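Caderno de bancada – ensaios de classificação de arroz, lote Fludthorpe
Sáb., 1 de agosto
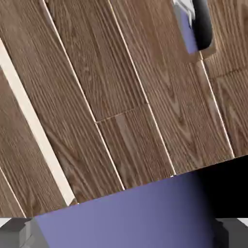

Comentário da Allar, recebido antes do início dos ensaios: a percentagem de quebrados declarada na guia não bate certo com o preço pedido, e convinha repetir a amostragem antes de aceitar a categoria indicada no rótulo. De acordo. Repetida a amostragem por quarteamento, com o divisor de canais e não à pá, como na entrada anterior.

Material: arroz branqueado, grão longo, saco de 30 kg, proveniência Fludthorpe, rotulado como categoria corrente. Amostra de retenção selada e guardada na prateleira de cima, junto das do lote Górecki.

Humidade em estufa, três réplicas: 13,1 – 13,3 – 13,1 %. Dentro do limite. O medidor portátil deu 12,4 % na mesma toma, ou seja, continua a ler por baixo. Não usar o portátil para decisões de recepção enquanto não for recalibrado.

Separação de quebrados: alvéolos de 5,2 mm, três minutos, inclinação habitual. Toma inicial 1.345 g, grão inteiro recuperado 1.222 g. A diferença inclui quebrados, trincas finas e uma pequena perda no tabuleiro que não foi pesada à parte (erro meu, pesar da próxima vez). Mesmo atribuindo tudo a quebrados, fica em 9,1 %. A guia declara 15 %. O produto está portanto melhor do que o rótulo diz, o que não resolve a questão da Allar, só a inverte: se a categoria declarada for a inferior, o preço máximo de venda a retalho aplicável é o da inferior, e o retalhista não pode cobrar a diferença sem nova rotulagem.

Gessados: contagem em mesa de luz, toma de 100 g. Resultado 4,8 %. Repetir com segundo operador, a leitura é subjectiva nos grãos com mancha parcial. Critério usado: metade ou mais da superfície opaca.

Matéria estranha: vestígios de casca, nada mineral. Insectos vivos: ausentes. Peneira de 1,8 mm sem resíduo digno de registo.

Lote Górecki, para comparação: brancura 41, contra 38 no Fludthorpe. Diferença compatível com grau de branqueamento mais alto. O rendimento industrial do Górecki tinha ficado em 58 %, valor baixo, e suspeito que o excesso de branqueamento explique parte disso. Falta confirmar com o teor de farelo residual.

Notas sobre rotulagem. O modelo proposto pela Clultalard junta categoria e origem na mesma linha. Não serve: a categoria tem de poder ser lida em separado, e o campo de quebrados está em corpo demasiado pequeno. Devolvido com anotações. Pedi também que retirem a palavra «especial», sem definição na nossa grelha.

Pendentes:
– recalibrar medidor portátil (arroz, não trigo, verificar a curva carregada)
– segunda leitura de gessados
– farelo residual nos dois lotes
– responder à Allar com os valores de quebrados e a massa de cada fracção
– limpar o separador, ficou grão preso nos alvéolos do lado da descarga

Estufa desligada às 17h40. Cápsulas no exsicador.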